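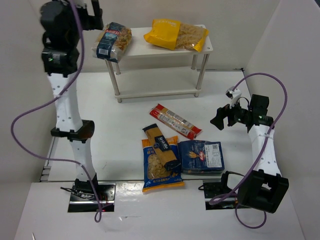 Notebook, July, 9:40 am

Okay, pasta shelf day! I wanted to get the little two-tier shelf sorted before the rest of the Skornwood pantry stuff turns up, so that's where the morning is going.

The shelf sits at the back of the table, in the middle, and it's staying there. I tried it further forward earlier and kept knocking a leg with my sleeve. It's a nice size for this (white top, white lower shelf, silver legs), though the lower shelf is so close to the tabletop that I keep forgetting it counts as storage.

Both fusilli bags are up top for now, the mixed one in the clear bag on the left and the pale one in the yellow bag on the right. Bags are such a pain compared to boxes! They slump, and then the label folds over and you can't read a thing. Shaking the pasta down toward the bottom before standing a bag up helps a bit. I gave each one 3 tries from a different starting side and the yellow one was fussier, no idea why yet.

Things to try after lunch:
- both bags down to the lower shelf, lying flat
- swap left and right
- the Prothero jars, if they fit (the tall one is about 13 cm, so probably top only)

Also, we need a proper pantry list. The Indau one has rice on it twice and no pasta at all. I'll fix that tonight unless somebody gets there first, and please don't cook the fusilli, I need both bags again tomorrow.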